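Tronbridge

Kitchen and Table
Care and Repair
Trade
Contact

Home > Kitchen and Table > Finishes > Praveo Hard Oil for Worktops and Tables

Praveo Hard Oil for Worktops and Tables

In stock at Sowerby. Clear satin. Sold in single tins and trade cases.

Praveo Hard Oil is a clear finish for indoor wood that gets used every day. It soaks into the surface and cures there, leaving a low sheen and a slight darkening of the grain. We stock it for kitchen tables, worktops, shelves and benches. It isn't meant for floors, and it won't last outdoors.

We have sold Praveo since January, when it replaced the Ziltel wax oil we used to carry. The Ziltel was a decent product but it marked under hot mugs and several trade customers had given up on it. Praveo takes longer to cure and costs a little more per tin. If you have a table already finished with Ziltel you can go over it with Praveo, but the old wax has to come off first with white spirit and a grey pad. Two passes with the spirit are usually enough. Wipe with a clean rag after each and leave the table overnight before oiling.

What surface it needs

Bare wood, sanded to 120 grit and then 150. Don't go finer than 180 or the oil sits on top and stays tacky. Oak, ash, beech, walnut and acacia all take it well. Pine takes it unevenly around the knots. Teak and iroko are oily timbers and should be wiped with methylated spirit shortly before the first coat. 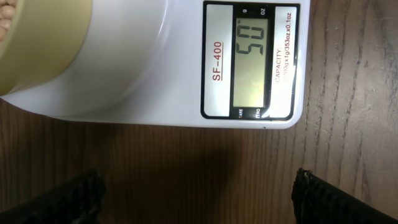 Sand with the grain for the last pass. Vacuum the table, then go over it with a cloth barely damp with water and let it dry fully. The water lifts the grain slightly, and a light rub with 150 will take it back down. People skip this and then write to us about a rough first coat.

Applying

Stir the tin, don't shake it. The matting agent settles on the bottom and needs lifting with a flat stick. Put on a thin coat with a lint-free cloth or a short-haired brush, leave it for 21 minutes, then wipe off everything that hasn't gone in. Anything left standing on the surface will dry shiny and sticky.

Two coats for a table. Three for a worktop near a sink. Leave at least eight hours between coats in a warm room and a full day in a cold one. Do the underside with one coat as well, especially on a solid top, or it may cup.

End grain drinks a lot more oil than the face. Keep going round the ends with the cloth while the face is soaking.

Curing

The table can be used gently after two days. Keep water, hot pans and tablecloths off it for two weeks. Full hardness takes longer if the room is below 15 degrees.

Coverage and sizes

Small tin: 250 ml
Standard tin: 1 litre
Trade case: six standard tins
Sheen: satin
Coverage: up to 16 square metres per litre, per coat, on hardwood
Recoat: 8 to 24 hours
Clean-up: white spirit
Stock code, small: TB 111
Stock code, standard: TB 45
Shelf life: three years unopened

A small tin will do two coats on most four-seater tables with some left for repairs. Press the lid down hard and store the tin upside down for a minute first so the oil seals the rim.

Looking after an oiled table 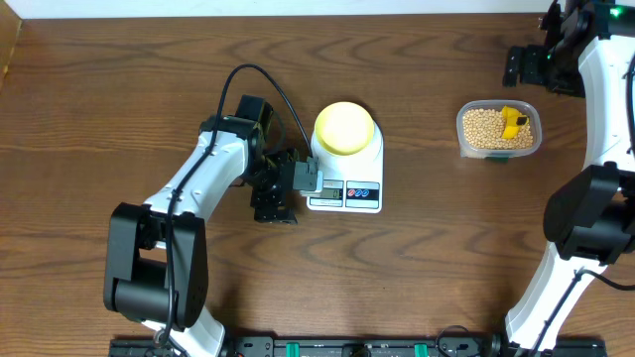

Clive Staniforth
Finishes and Care, Tronbridge

Wipe with a well-wrung cloth and a drop of washing-up liquid. Don't use cream cleaners, bleach or anything with vinegar in it. Dry the surface afterwards. Water left standing for an hour or two should do no harm once the oil has cured, but wet iron will leave a black mark on oak, and that includes the bottom of a cast iron pan.

When the surface starts to look grey or water no longer beads on it, give it a light rub with a grey pad and one thin coat. For a family table this is usually once a year. A worktop beside the hob may need it twice. You can patch a small area without doing the whole top. Feather the edge of the new oil out with a dry cloth.

White rings are moisture held in the finish and often fade by themselves in a few days. Dark stains have gone into the wood and need sanding out.

Safety

Rags soaked in this oil can heat up and catch fire by themselves. Lay them flat outdoors to dry, or soak them in water before they go in the bin. Don't leave them screwed up in a bucket. Keep a window open while you work. Keep the tin away from children.

Delivery and collection

Orders placed before noon go out the same day. Collection from the Sowerby counter is free. We can't send this product by air, so islands and overseas orders take longer. Unopened tins can be returned within 45 days.

Page last updated 30 May 2021

You may also need
Grey pads, pack of ten
Lint-free cloths
White spirit, 2000 ml
Flat stirring sticks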